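Re: [homeremedies] Magnesium for night cramps, and the Tumix question
From: Edvin Hovland
Date: 30 Oct 2021

On the list, Philippa wrote:

> Has anyone here given Tumix a proper go for heartburn? My sister-in-law
> swears by it, but she also swears by copper bracelets and a man in
> Melton who does something to her ears. I'm on my second box. The packet
> says "for the relief of occasional indigestion and fullness" and then
> lists fennel, liquorice, chamomile and something I can't pronounce.
> Mine isn't what I'd call occasional. It turns up at bedtime like a
> lodger.
>
> Also, is it all right to take it with Zilex? I asked in the shop and
> the lad said "should be fine, it's all natural", which did not fill me
> with confidence, as so is hemlock.
>
> P.

Philippa,

I've changed half the subject line and left the other half, so apologies to the magnesium people, who were having a perfectly civil row before I came in.

I took Tumix for most of last winter. One sachet after the evening meal, stirred into hot water, left until it looks like a pond. It tastes of liquorice with a faint suggestion of cupboard. Did it help? Some nights, yes. Other nights I lay there in the small hours tasting liquorice a second time, which is a poor return on the money. I kept notes for 26 evenings and then went through them with a pencil, hoping for a pattern. The pattern was that I felt better on the evenings I hadn't had a second helping. My wife had offered me this finding free of charge some years earlier.

So I can't tell you it works and I can't tell you it doesn't. A hot drink, sitting upright and going without the cheese may have done the lot, with the sachet coming along for the ride. Nothing on my box said anyone had tested it against plain hot water, and I did look, including under the flap.

On the liquorice I'd be more careful than the lad in the shop. Liquorice in quantity can push blood pressure up and bring potassium down, and it doesn't mix well with water tablets, some heart medicines and a few other things. One sachet won't do for most people, but you're on your second box, and if you are also fond of the sweets it all goes in the same pot. The box ought to say whether the liquorice has had the glycyrrhizin taken out (you'll see "DGL" or "deglycyrrhizinated", which may be your unpronounceable one). Mine didn't say either way. I took that as a no. 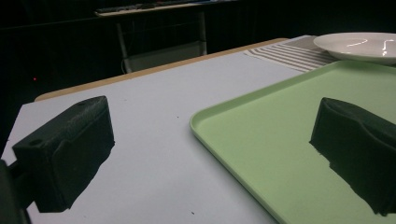
Edvin Hovland
List moderator and keeper of the FAQ

As for Zilex, I don't know, and I'd be wary of anyone on here who says they do without asking what else you take. Carry both boxes to a pharmacist. A real one, behind the counter with the prescriptions, as opposed to whoever is nearest the vitamins. Bring the list of your other tablets as well. They don't mind. The one I see in Melton went through my carrier bag with every sign of enjoyment and took two things out of it, one of which had expired under a previous government.

The bit I'd like you to read twice is this. Heartburn most nights isn't "occasional" and no packet that says occasional is meant for you. If it has been going on for three weeks or more, see your GP. If food is sticking on the way down, or you're losing weight without trying, or bringing up anything with blood in it or anything that looks like coffee grounds, don't wait for the three weeks and don't wait for a reply from this list. Some of us only log in when it rains. And any pain in the chest that spreads to the arm or jaw, or comes with sweating or being short of breath, is a 999 call and not a matter for fennel.

Things that did me some good, for what one stomach's opinion is worth:

Supper earlier. I aim for three hours before bed and usually manage two and a half.

Raising the head end of the bed. Not more pillows, which only fold you in the middle. I used two offcuts of fence post under the legs. For the first week I woke up at the foot of the bed with the duvet over my face, but you do get used to it.

Looser waistband. I'll say no more.

Cutting out the late coffee. I resented this and still do.

Peppermint tea I can't recommend, although it is on everybody's list. It relaxes the very bit you want kept shut, and in my case it made matters livelier.

On price, since somebody is bound to ask: my box of Tumix had 60 sachets in it and I have 19 left, which I'm not going to post to anyone, so please don't write to me about them. Magnusson's do a loose fennel tea for a good deal less, if what you're after is something warm to hold. I can't see much between them apart from the box.

Do let us know what the pharmacist says. And when you next see your sister-in-law, could you find out what the man does to her ears? I have had three messages off-list about it already, and your post only went out this morning.

Edvin

PS. For the magnesium thread: I have read all of it. Whoever is taking theirs on an empty stomach and complaining about the consequences, try it with food. The updated FAQ goes up in November and will have a section on this, under a tactful heading.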